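ROB 214 Mobile Manipulation
Handout 6: Working rules for two-armed robots in simulation
Prepared by Araceli Alcaraz. Lab sessions run by Jirayu Hemmin.

Read this before the Starnwood exercise. The rules apply to every run you submit, including practice runs if you want feedback on them. They are adapted from the rules we use with the physical robots in the Latalstead lab. A simulator will forgive a collision, but your marks will not.

1. Before the run

1.1 Load the scene from the course folder and leave its layout alone. If you need a changed layout, save it under a new name and write the change in your log.

1.2 Set the joint speed limit to 60 per cent of the maximum listed in the robot description file. It stays there for the whole run, free-space motion included.

1.3 Check that both arms are enabled and that both grippers respond to open and close. Do this in the home pose, well away from walls and fixtures.

1.4 Switch on collision logging for all links. Students often log the grippers and leave out the forearms and the body shell, then can't explain why a plan stalled.

1.5 Look through every camera you intend to use. From a body-mounted view, note which parts of the robot cover the floor. Anything behind your own shell or forearm has to be treated as unknown space until a second view clears it.
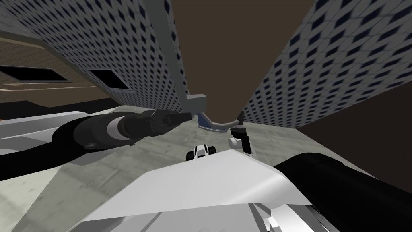
2. Keep-out distances

2.1 Hold at least 10 centimetres between any link and any wall until the arm is in its approach phase. In the approach phase only the gripper and wrist may come inside that distance.

2.2 Set the minimum separation between left and right forearms at 400 millimetres for single-arm tasks. For two-handed tasks the limit may be reduced, but the new value goes in the log before the run starts.

2.3 Rails, rods and brackets are thin and easy to lose in a coarse collision mesh. Use the fine mesh for them. Padding the coarse mesh is not an accepted substitute.

2.4 Small parts on the floor count as obstacles unless the task sheet names them as targets.

3. Approach and grasp

3.1 Stop the arm at a pre-grasp pose with the fingers open. Hold there for one full control check: target pose, finger width, clear path, force limit.

3.2 Approach in a straight line from the pre-grasp pose. No wrist rotation is allowed on the final segment.

3.3 When the camera rides close to the gripper, expect a tilted horizon. Work in the base frame and ignore what looks level on the screen. Kavinda Roy's worked solution in the course folder shows the transform in full.

3.4 Bars and panel edges at close range can fill half the view. Confirm which surface you are about to touch by its name in the scene tree. Two flat surfaces of much the same colour are easily confused.

In the close view that follows, the fingers are open with nothing between them, and the large grey bar runs down the right-hand side. Before moving from a pose like this you would need the distance to the bar as a number from the planner. An estimate by eye is not accepted.
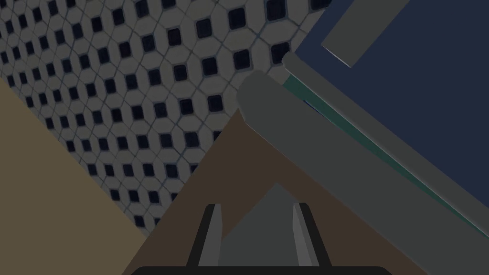

Can I skip the hold at the pre-grasp pose if the planner reports a clear path?
The hold is compulsory. The planner checks geometry only, and the hold is where you confirm finger width and force limit as well.

4. Two arms in one workspace

4.1 Name one arm as lead. The other arm does not start a motion while the lead arm is in its final approach.

4.2 Give each arm a retreat path before it enters the shared zone. The retreat has to be clear at the moment it is needed, so recompute it whenever the other arm moves.

4.3 Avoid reaching low beside a wall with one arm while the other works over the same patch of floor. If the task calls for it, halve the speed of both.

4.4 Use a high view for coordination and a close view for grasping. From high up you can judge both arms against the walls, the floor and whatever lies between them. 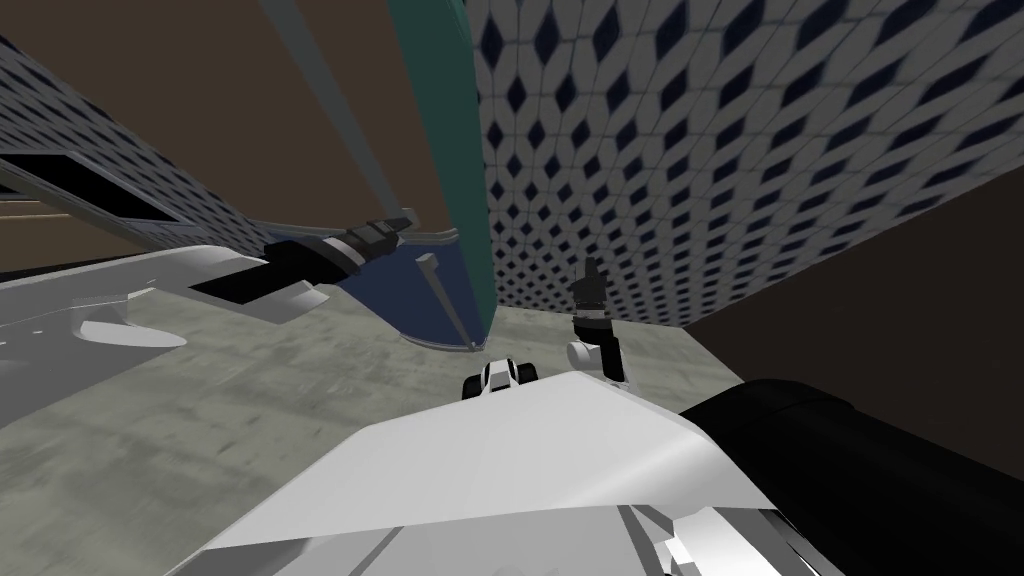
What happens if both arms need the shared zone at the same time?
The lead arm goes first and the other waits at its last safe pose. If the lead arm has not cleared the zone before the timeout set in your log, stop the run and record it as a deadlock.

5. After the run

5.1 Return both arms to home before closing the simulator.

5.2 Submit the log, the collision report and your parameter file together. Logs without a parameter file are returned unmarked.

5.3 Report every contact, including light ones. Last March's group had nearly 94 logged contacts across all submissions, and most were forearm against wall under rule 2.1.

Questions about marking go to Giuliana Tamayo. Simulator faults go to Tavion Villanueva, with the log attached.

Reading for next class: Munasinghe notes, chapter on shared workspaces.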